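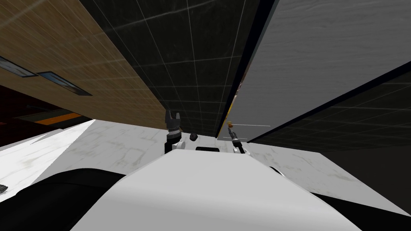 5.2 Does the planner use what it sees?

The success rates reported for Koivisto in simulation are high, and we were able to reproduce them. We are less sure what they measure. Koivisto takes a rendered view and the joint readings from both arms, and proposes a short sequence of gripper motions. The usual reading of its scores is that the view matters. We tested this in the plainest way we could think of, by taking the view away.

We ran 1,000 episodes in the Mellell simulator with the policy unchanged, and then 1,000 more with the same starting states and a constant gray input in place of the rendered one. If perception were doing the work claimed for it, the second set should have collapsed. It did not. Only 253 episodes that had succeeded with the view failed without it. The rest of the successes survived, which suggests to us that the joint readings and the narrow range of starting states carry much of the load.

One could object that a blank input is unfair, as the policy never met one in training. We agree in part, but an unfair input should make the blind policy look worse, and our complaint is that it looks too good.

The content of the views deserves some suspicion too. In Figure 4, a Mellell render, the robot's own white body takes up the lower middle, with both grippers standing up from its crest against a steeply tilted room. Much of the remaining area is large textured panels, some wood-grained, some dark with a pale grid, and a pale marble-textured surface. An encoder given such input could learn a good deal about gripper pose from the dark shapes against the pale surface and still learn very little about objects. That is a guess from looking, and we did not probe the encoder to check it.

We also tried shifting the panel textures while holding the geometry fixed. Of the successful episodes, 138 became failures. Gwilliam (personal communication) reads this as evidence that the policy does attend to the scene. We read it as evidence that it attends to the wrong part of it. The two readings are hard to separate with the logs that the Katow tooling keeps, which store the chosen plan but drop the scored alternatives. Rees has since patched the logger to keep them, though too late for the runs reported in this section.

Until the blind baseline is reported next to the sighted one, we would treat claims of visual planning in this setting with caution. The same goes for our own earlier results with Illell, for which we never ran that baseline.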